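News from the Matos Lab: Sorting Bricks, and What We Learned from the Leftovers

Those of you who have visited our end of the hallway on a Monday afternoon will know the sound by now, a sort of soft clatter followed by a pause and then another soft clatter. It is the brick sorting task, and after a long winter of talking about it in this newsletter we finally have a result we are happy to share (and one we are a little less happy about, which I will get to further down).

For newer readers, a bit of catching up. Our group has been working on teaching two-armed robots from demonstrations, meaning that a person guides the arms through a job many times over and a model then learns to do it from the recordings. We call the learning method Belia, and the software that stores and trims the recordings is Jadau. The job itself is easy to explain to a visiting nephew: there are toy building bricks on the floor of a small enclosure, and they belong in a bin with a separate compartment for each group of colors. Red goes with red, green with green, and orange and yellow share, which was a decision we argued over for longer than I would like to admit.

The trouble with sorting, from a learning point of view, is that it never looks the same way twice. If you teach a robot to put a cap on a bottle, there is one bottle and one cap, and most good demonstrations resemble each other. With a handful of bricks you can begin with any of them and use whichever arm you please, and our demonstrators did just that. One of them liked to clear all the green first. Another simply took whatever was closest, left or right, and got through the pile at a very respectable speed. Both ways are perfectly fine for a person, but a model trained on a mixture of the two had a habit of starting toward one brick, changing its mind halfway, and hovering over the spot between them like somebody in front of an open refrigerator.

Belia deals with this by splitting each recording into short pieces, one for each brick, and having the model commit to a brick before it plans any motion at all. The choice is then held until that brick has been released or the grip has clearly failed. It sounds almost too simple, and I remember a certain amount of grumbling when it was first drawn on the whiteboard, but the hovering went away nearly at once. We gathered 957 demonstrations in all, and Jadau threw out 107 of them for being too short, too long, or missing a stretch from one of the arms, so there was still plenty left to train on.

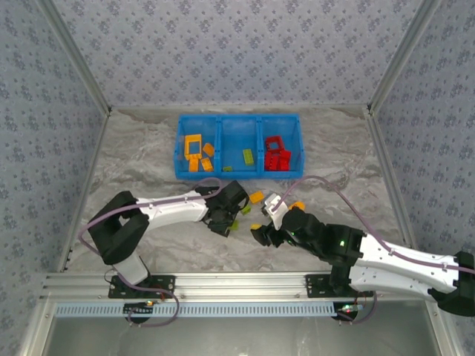

The two-arm sorting cell with its three-compartment bin, and a few bricks still on the floor between the grippers.

Regular visitors have asked about the wallpaper, and yes, it is there on purpose! An earlier version of the cell had plain walls, and the models we trained in it did very nicely until they were moved to our partner lab at Kistow, where the background was a good deal busier, and then they did not do nicely at all. We now change the wall covering and the floor sheet every so often during collection, so that the model sees flowers behind its bricks one week and something else the next. The marble look was my favorite of the floors, and also the one that gave us the most grief in the early going, as the pale veining tended to muddle our brick detector until we retrained it.

Now for the result. We ran 500 trials with a fresh scattering of bricks each time, and scored a trial as a success only if every brick ended up in its proper compartment with no help from a person. The version without the commitment step failed in all sorts of ways, many of them to do with that hovering. The full version failed in just 26 trials, and we have gone back over the recordings of every one of them, with a large pot of coffee and a good deal of rewinding.

Most of those failures came down to the two arms wanting the same small patch of floor. When the last few bricks are sitting close together in the middle, each arm commits to its own brick quite sensibly, and then both grippers arrive as neighbors with very little room to work. Sometimes one waits for the other and all is well. In the bad cases a finger nudges a brick that the other gripper was about to close on, the grip comes up empty, and the choosing begins again. Do that enough times and the clock runs out. It is a bit like two polite people at a narrow door – there is no collision to speak of, only a lot of going nowhere.

We have a couple of ideas for this. The first is to let each arm know what the other has committed to, which at present it has to guess from the camera views alone. We had hoped that guessing would be enough, and for a wide scatter of bricks it is, but the crowded endings have persuaded most of us otherwise. The second, which is cheaper, is simply to record more endings. Jadau can already pick out the final stretch of each demonstration, and those stretches turn out to make up a smaller share of the training data than any of us had assumed.

The write-up is in its second draft, and the group at Kistow has kindly offered to repeat the trials on their own cell in August, with their own bricks and their own walls. If you would like to try your hand at demonstrating before then, we keep a sign-up sheet on the lab door, and no experience is needed. The first few minutes feel like eating peas with somebody else's fork, but it gets better quickly.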